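Monthly storage check, Cirnness site – store room and shared kitchen
Checked by: Liên Dương
Second reader: Danish Rana
Date: 15 November 2020

1. Door to store room closes by itself. Yes. It closes a little hard, please hold it at night.

2. Passage free for its full width. No. Two boxes for Wutari stood against the wall. Moved the same morning.

3. Fire extinguisher in place, seal not broken. Yes. Tag number 1211 is the same as in the book.

4. Every bottle has a label which can be read. Partly. Five labels are rubbed and must be written again. I ask everybody to write the name of the content and the day of opening – only the name is not enough.
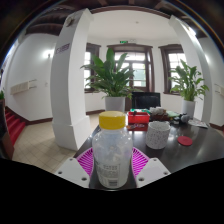

5. Caps closed to the end. Yes, except one descaler on the second shelf. I closed it and wiped the shelf.

6. Acid and bleach kept apart. Yes. This was a remark in January and it is now good.

7. Heavy containers below shoulder height. Yes. Shelf limit is 30 kg and the sign is visible from the door.

8. Eye wash station. Water runs clear on both sides, but the dust cover is missing on the left. Order 2264 was sent to Girnirport, no answer yet. Mio Okabe will telephone them.

9. Emergency light. Works, but weak after the test time. New battery needed.

Open points: 4, 8, 9. Masanobu Wada takes point 9, Chiharu Tamura has the blank labels in her drawer.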